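Course Notes, Unit 9: Washing, Folding and Caring for Household Cloth
Last updated: July
By the course tutor, Sornedmont Evening Classes
Reading time: 9 minutes

These are the notes I promised for anyone who missed the session, and for those of you who came but were too busy poking at the samples to write anything down (I saw you, and I was delighted). We covered fibers, water, drying and storage, in that order, and I've kept the same order here.

Start with what the cloth is made of. Cotton and linen come from plants and can take heat and a good deal of rough treatment. Wool and silk come from animals and hate both. Polyester doesn't mind much of anything except a very hot iron, and it holds on to grease and body smells in a way cotton doesn't. If the label has gone, snip a thread from a seam allowance and look at it under the desk lamp with a magnifier. Wool has a bit of crimp to it, silk is smooth and shiny, and cotton looks like a tired ribbon once you untwist it.

We also talked about weight, which the mills give in grams per square meter. The Pasov bath towel I handed around is 600, and that's a heavy towel! Lovely to stand wrapped up in, but it drinks water and takes forever to dry. The Erraji sheet is 111, so it's light and crisp and will be off the line before you've finished your coffee. Do feel both again next time if you can, because the numbers make so much more sense once your fingers have met them.

Work on a surface that's flat, smooth and bigger than you think you need. Half the bad folding I see comes from people doing it in midair with their chin. 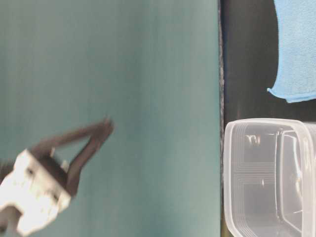

Water and soap

Most of us use too much detergent. I did for years - my towels felt like cardboard and I blamed the towels. The extra soap doesn't rinse out, it stays in the loops and goes stiff, and then you add softener on top and the towel stops soaking anything up. Try half of what you use now for a month and see how you get on. If you have hard water, as we do in Sornedmont, you may need to creep back up a little.

Temperature next. Cool is fine for everyday clothes. Go hot for towels, sheets and kitchen cloths every so often, and always after somebody has been sick. Wool gets cool water, a wool soap and very little movement, because it's the rubbing and the sudden changes of temperature that felt it. Nobody's sweater ever came to harm from being left alone in a basin.

For stains, the rule I gave in class was cold water first, and blot. Blood, egg and milk are all proteins and heat will cook them right into the cloth. Oil is the one that likes warmth, with a drop of dish soap worked in from the back. Someone asked about turmeric. Wash it, then hang it in full sun, and be patient.

Drying

Shake everything hard before you hang it. One good snap takes out more creases than you'd believe, and with towels it lifts the loops too. Hang shirts from the hem, and trousers from the waistband. Knits go flat on a towel, patted back into shape while they're damp.

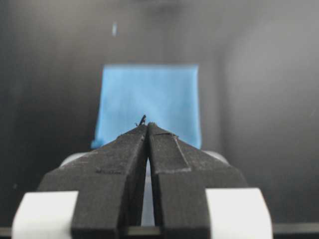

If you use a dryer, take cotton out when it's just barely damp at the seams and fold it right away. Overdrying is what wears it thin - all that fluff in the filter used to be your pillowcase.

Folding and putting away

The Bala fold is the one we practiced on the big sheets. Halve the sheet lengthwise, halve it again, then bring both short ends to the middle and close it like a book. You get a flat packet with a single rounded edge, and that edge faces out on the shelf. Fitted sheets are the same once you've tucked the corners into one another, and yes, it takes a few goes.

Only put things away when they're fully dry, and leave gaps between the stacks. Rotate from the bottom so the same two sets don't get all the wear. I like to refold linen along different lines now and then, as it can crack along an old crease if it sits for years.

For next time

Bring one item that has gone wrong somehow (shrunk, gray, scratchy, whatever you've got) and a towel of your own. Count the washes you do between now and then if you can bear it. My own house managed 12 last month, and I thought that was good going! We start at 7 in the evening, and the side door will be open a bit before.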